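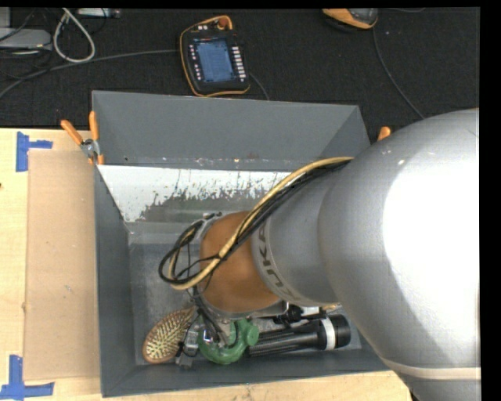
I get asked a lot whether it's time to stop sorting the junk drawer by hand and wait for a robot to do it. My short answer is keep sorting! Picking one thing out of a jumble is still about the hardest chore you can hand a machine. Think of a hairbrush lying bristle side up, a little way from a flashlight, the pair of them shoved along one wall of a deep bin. You or I would reach in and grab the handle without looking. A big KUKA arm has to get its fingers down between the brush and its neighbor, with all those cables looped around the wrist, and not bump the side on the way in.

So what can you buy right now? I've tried the Flavby countertop sorter (a friend's, and it was $500 when she got it). It does fine with 12 socks of the same color. Give it a whisk and it gives up. The Grorkari folding rack is nicer, but I spent longer feeding it shirts than I would have spent folding them.

Meanwhile, some tips from my own kitchen and garage, no motors needed:

Use a shallow tray for anything you grab daily. Deep bins are for stuff you want twice a year.

Clamp a light bin to the bench before you dig through it. A couple of spring clamps on the rim and it won't skate away from you.

Put round things (flashlights, rolling pins, spray cans) on a strip of rubber shelf liner. I like the Proltolex kind, but any will do.

Keep handles pointing the same way, and leave a finger's width between them.

Dump the whole bin out every 3 months or so. I did mine in July and found 119 twist ties. I kept maybe ten.

If you've got one of those robot vacuums, pick up the cords first. Mine ate a phone charger at six in the morning and I'm still a little mad about it.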